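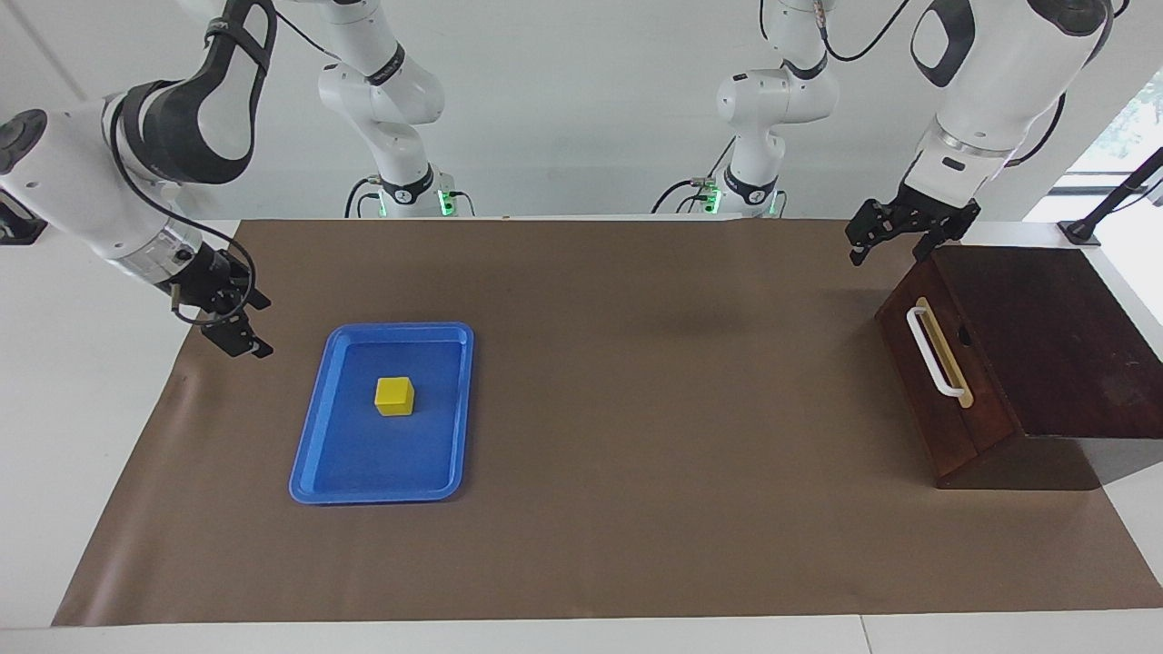
Conall Ó Briain reckons kraft paper is the cheapest bench cover going, and that he'd never go back to a plastic cloth at Lallside. We're coming round to it. A new roll has arrived in the craft room – please tear off one sheet per table and leave a strip bare down each side so the paper doesn't catch on sleeves. Small pieces go in a tray, blue or otherwise, before you start. Used sheets can be folded for the recycling unless there's glue on them. The next sorting session is 18th May.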